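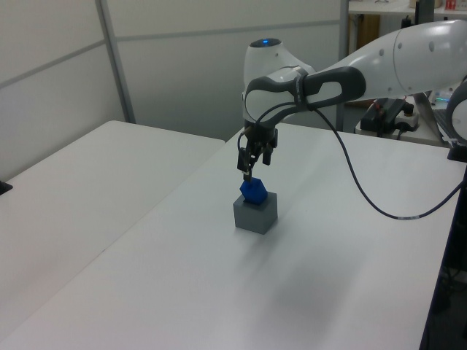

Blue block, gray cube, and the seam between the two tables off to the left.

Pushing two white tables together: what do you do about the seam?
Posted in Tables, Benches and Flat Things

seamripper
Posts: 24
Monday, 9:12 am

Two white tables, bought from Valtonen, same page of the catalog, same supposed height. We pushed them together in the back room at Umbridge and I have been thinking about the line where they meet more than a grown adult should.

It runs off on a diagonal as you stand there and it's the only thing my eye goes to. Paper bridges it fine. Pencils roll along, find it and settle in for the night. Small blocks are the worst, since if you set one down with an edge over the line it stands up just well enough to make you trust it.

What I've tried: shoving. What I've considered: tape, clamps underneath, a strip of something across the top, moving to Greltuvport and starting over.

The tops are a bit shiny too, so whatever I put over the join has to put up with being looked at. Suggestions welcome. I'd like to keep the ability to pull them apart, we do that every November for the potluck.

kneehigh
Posts: 311

Clamps underneath. Get the tops flush first by winding the feet up or down, then clamp. If you clamp first you are just making the step permanent and adding hardware to it.

Do the feet adjust?

seamripper

They claim to. One of them turns. The rest turn the way a painted-over window opens.

Dolores_in_C
Posts: 58

I want to put in a word for leaving it alone! We had two tables like this in the craft room for 5 years (different brand, a Kuter set my sister-in-law was getting rid of, beige, ugly as sin) and I fretted over the gap for the whole first winter, bought tape, bought different tape, and then I put the cutting mat on top and that was that. You stop seeing it. The kids used it as a border between "mine" and "yours" and there was less fighting, which I can't say for any other piece of furniture I've owned.

Also, white tape on a white table goes gray by spring. Ask me what color the edges were.

kneehigh

Leaving it alone is how you get a step. One table settles, the other doesn't, and next year you're shimming with coasters.

Dolores_in_C

We never had a step. We had a gap. They're different problems and I'd live with either one.

flatearther_ltd
Posts: 902

They are different problems. Seamripper needs to say which one it is before anybody sells them a clamp.

Lay a steel ruler across. If it rocks, step. If it sits flat and you can get a business card down between the tables, gap. If both, my condolences.

seamripper

Ruler report. It sits flat at the end nearest me and rocks at the far end, and the card goes in at the far end only. So they start out friends and drift apart.

I've moved all the stuff I care about to the middle of the right-hand table in the meantime, well away from the line. The blue block behaves itself there.
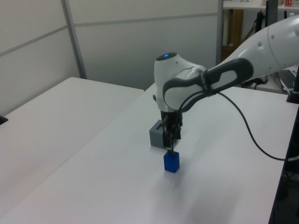

As for the far end, the left table goes back to a gray partition wall and I suspect the wall is calling the shots. The two tables aren't square to each other. I pushed the left one up to the wall because that's what you do with a table and a wall, and I pushed the right one up to the left one, and somewhere in that chain of reasonable decisions an angle got in.

flatearther_ltd

There's your gap. Partition walls are put up by people on their way to lunch. Pull the left table off the wall by a couple of fingers, square the two tables to each other, and let the ugly wedge be back there where only the wall sees it.

kneehigh

Agree with that part. Then clamp.

Dolores_in_C

Then put a mat on it.

pvrajan
Posts: 18

Prakash Rajan here, I share the room with seamripper and would like it noted that I said "the wall isn't straight" on the day we moved in. I was told it was the tables.

My vote is against pulling anything off the wall. Things fall down behind. We had a table 2 inches off the wall in the old room and when we moved out there was a whole second office back there. Three staplers. I'd been blamed for one of them.

seamripper

He did say it. He also said the floor wasn't straight, the door wasn't straight and the ceiling was "optimistic," so I was applying a discount.

flatearther_ltd

pvrajan: foam pipe insulation. Cheap, comes slit down the side. Press it onto the back edge of the table so the foam touches the wall. It squashes where the wall comes forward and fills where it goes back. Nothing falls down behind and you can square the tables however you like.

pvrajan

That's annoyingly good. Is there a version that isn't black? It'll look like a draft excluder.

flatearther_ltd

Gray, usually. Your wall is gray. You could be happy.

tabletop_tim
Posts: 77

Different angle. Are you sure the shine isn't half of what's bugging you? I had a white top by a window and every line on it looked like the Grand Canyon by mid-afternoon. Shadows came across it at a slant and I kept trying to wipe them off. I finally rubbed the finish down with a gray scouring pad, dull all over, and the join faded right into the background.

kneehigh

Please don't scour a tabletop to hide a gap. The finish is what keeps it clean. You dull it, it grabs every fingerprint from then on, and now you have a dirty table with a gap in it.

tabletop_tim

Mine has been fine.

kneehigh

Yours has been fine so far.

tabletop_tim

I'll send you a photo when it isn't.

seamripper

I'm not scouring anything, if only because Prakash would be in charge of having predicted it.

I can see the shine being part of it, though. There's a soft shadow that lies across the top on a slant and I did at one point take it for a second seam. That was a low moment.

Dolores_in_C

What goes on the tables, by the way? If it's only small stuff like the blocks, you could work on one and keep the other for cups and coats, and the seam becomes a hallway.

seamripper

Blocks mostly. I like having the gray one in the middle and the blue one wherever it ends up. Cups are already banned on the right-hand side. Cups are tolerated on the left until somebody proves they can't be trusted with it, and somebody (see above, 18 posts) is close.

pvrajan

One cup. And it was on a coaster.

kneehigh

Keep the coasters for shims.

seamripper

Update for the archive. Left table is off the wall. Foam is on, gray, looks like we meant it. Squared the two up with a big framing square borrowed from the guy down the hall, and the card doesn't go in anywhere now. The ruler still rocks at the far end, less than it did. Penetrating oil is on the stuck feet and I've been told to wait overnight.

Not clamped. I know, kneehigh. I want to see if they stay put by themselves first.

kneehigh

They won't.

flatearther_ltd

They might if the floor's grippy. Put a pencil mark on the underside of both tops across the join and look again in a week. If the halves of the mark don't line up, clamp.

Dolores_in_C

I'd still like to see a mat on it. Green would be nice with the blue.

seamripper

Mark is on. Feet are still soaking. Does anybody know if the oil stains white plastic? Asking because one of the caps is looking a little yellow and I may have been generous.

tabletop_tim

Gray scouring pad.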